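Buscar en el sitio Introduzca su consulta Ir

Imprimir esta página | Enviar por correo electrónico

Guía para la organización de una ludoteca de préstamo en bibliotecas y centros escolares

La presente guía se dirige al personal de las bibliotecas y centros escolares adheridos a la red Forkinbridge que deseen abrir una sección de préstamo de juegos y materiales manipulativos. Los procedimientos expuestos son aplicables a fondos de hasta 400 lotes. Los centros con fondos superiores deberán consultar previamente con la unidad de coordinación.

1. Constitución del fondo

Antes de adquirir material nuevo, el centro elaborará una relación de los juegos ya disponibles en aulas, almacenes y salas infantiles. Cada juego completo se considerará un lote, con independencia del número de piezas que lo integren. No se admitirán en el fondo los juegos incompletos cuyo uso dependa de la pieza ausente.

Las donaciones se aceptarán mediante el impreso de cesión, firmado por la persona donante. El centro podrá rechazar cualquier material en mal estado o de procedencia dudosa.

2. Registro y signatura

A cada lote se le asignará un número correlativo, que figurará en la caja, en la ficha y en la bolsa interior de piezas. La ficha recogerá como mínimo los siguientes datos:

- título o denominación del juego;
- edad recomendada por el fabricante;
- número de piezas y relación de las mismas;
- fecha de alta y estado de conservación.

En los juegos de encaje y construcción, la relación de piezas indicará el color y la forma de cada una. Una anotación genérica del tipo «piezas varias» dificulta la revisión en el momento de la devolución y deberá evitarse. Las piezas de contorno escalonado o irregular se identificarán mediante un dibujo sencillo de su silueta. 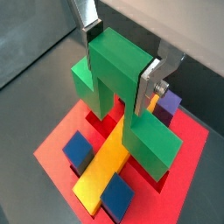
Cuadernos de Ludoteca, núm. 3, pág. 14

3. Embalaje

Las cajas originales se reforzarán en las esquinas antes del primer préstamo. Cuando la caja original no soporte el uso continuado, se sustituirá por un contenedor rígido con tapa, al que se adherirá una copia de la carátula. El personal podrá emplear los contenedores Jaltex o Hudetti suministrados por la red, ambos compatibles con la estantería normalizada.

Las instrucciones de juego se conservarán en funda transparente. El original permanecerá en el archivo del centro y se entregará en préstamo una fotocopia.

4. Préstamo y devolución

El préstamo se formalizará en el mostrador previa presentación del carné. En el momento de la entrega, el personal abrirá la caja en presencia de la persona usuaria y cotejará su contenido con la ficha. La misma operación se repetirá en la devolución.

Si faltara alguna pieza, se concederá un plazo para su localización. Transcurrido este sin resultado, el lote quedará fuera de circulación hasta su reposición.

5. Limpieza y revisión anual

Las piezas de plástico se limpiarán con un paño humedecido en agua jabonosa y se secarán por completo antes de guardarlas. Las de madera se limpiarán exclusivamente en seco. La revisión general del fondo se efectuará en marzo y sus resultados se remitirán a la unidad de coordinación, a la atención de Jae-hoon Pyo, en el modelo de informe vigente.

Contacto | Red Forkinbridge de Bibliotecas y Ludotecas. Todos los derechos reservados | Volver arriba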